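Folding on show at Wudeck open day

Wudeck opened its doors on Monday and the queue was down the steps at Billside by 2 o'clock. Mostly families, a few students, a fair number of people who had come straight from the market with their bags.

The draw was the folding work. Wudeck is building up clothes handling for Trerilero, its household robot project, and visitors got to see how the teaching side is done — a person, a pair of hand-held grippers and a heap of washing. Five short sessions over the afternoon, all full.
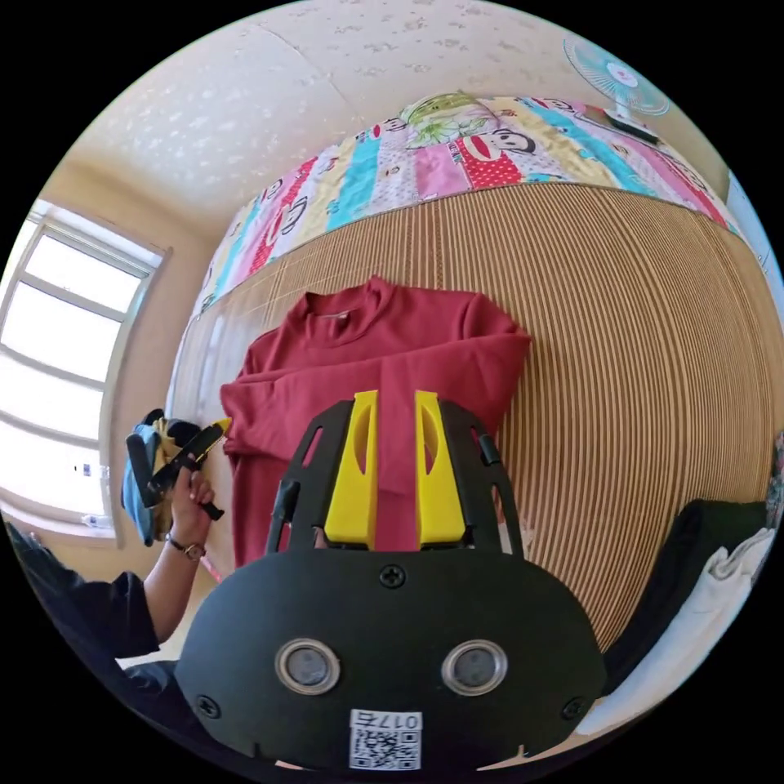 A red long-sleeved top on the mat, one sleeve already across the chest. Second gripper at the left.

Sleeves first, then the body. Slower than doing it by hand, and the demonstrators said so. Collars are still a nuisance and anything slippery is worse. One lad asked if it could do socks. Not yet, came the answer, but they are on the list for May.

Thirteen visitors put there names down for a go with the grippers themselves. Three managed a tidy jumper.

The Khoury room next door had tea and a screen with older clips running, though the sound was off for most of it. Parking was tight, go by bus if you can.

Wudeck says a second open day will follow, same place, free entry. No date yet. Names can be left at teh Billside front desk.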